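About Vinodwood

Vinodwood tests picking and sorting kits before other people spend money on them. We're a small shop. We don't build robots, we don't sell them, and we take no commission from anyone who does. A company or a school sends us the name of a kit it's thinking about, we get hold of one, and we run it until we have an opinion worth writing down.

The opinion is often no. Of the 71 kits we've reviewed, we told clients to buy 11 without conditions. Most of the others could do part of what the box promised, given patience and good light. A few couldn't get through their own quick start guide.

How we started

We used to be buyers. Our old employer picked up a two-arm tabletop system after a very good sales visit, and for months it handled foam cubes beautifully. Then we gave it our actual stock. The vendor's answer was a software update, then a training day, then another software update. We still have the foam cubes.

So we have a low opinion of demos. Anybody can choose the objects, the table and the hour of the day. When a seller shows us a clip, we ask how many tries came before it, and the reply usually takes a while.

What we test with

We buy our test goods at ordinary stores and we don't tidy them up first. Handles cross, heads catch on each other, and colors repeat, so a kit that finds things by color alone has trouble early. The tray of children's garden tools is one of our standard loads, with rakes and forks piled in together and handles in foam, wood and other finishes. Alard, a two-arm kit sold to small warehouses, lists "mixed household items" in its brochure. We think a toy rake is a fair reading of that. 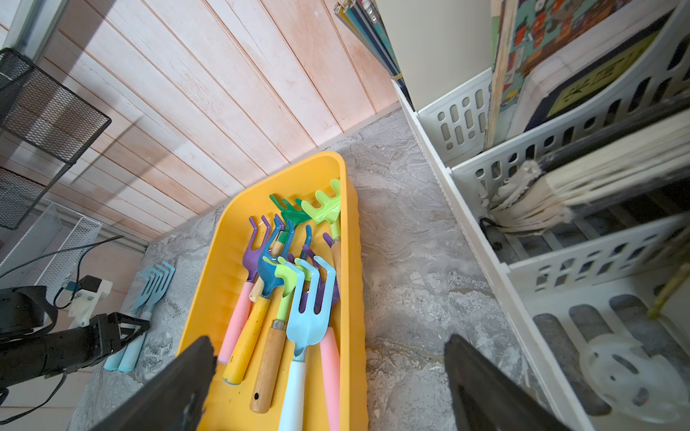

What a review includes

Every kit gets 329 attempts on our standard loads. We log each one, including the dull ones. A dropped tool is a miss. Two tools lifted when one was asked for is also a miss, whatever the vendor's own scoring says — and we've had long phone calls on that point.

You get the full log, a written report and a plain recommendation. You also get the setup time, counted from opening the carton, because "ready in minutes" is a phrase we've learned to check.

Gunawardena and Trinum

Two services come up in nearly every call, so we'll say where we stand. Gunawardena rents arms by the month with remote support. The support is good and you'll need it. Trinum sells a monthly plan that is supposed to improve your kit's grip over time. We ran it for 3 months and saw no change we could measure. They disagree, and their letter is attached to our report for anyone who wants both sides.

Working with us

We charge a flat fee, paid before we start, and it's the same whether we like the product or not. Vendors may send corrections of fact. They can't see a draft.

If you already love the kit and only want someone to agree with you, please save your money.

Page last updated August 2, 2019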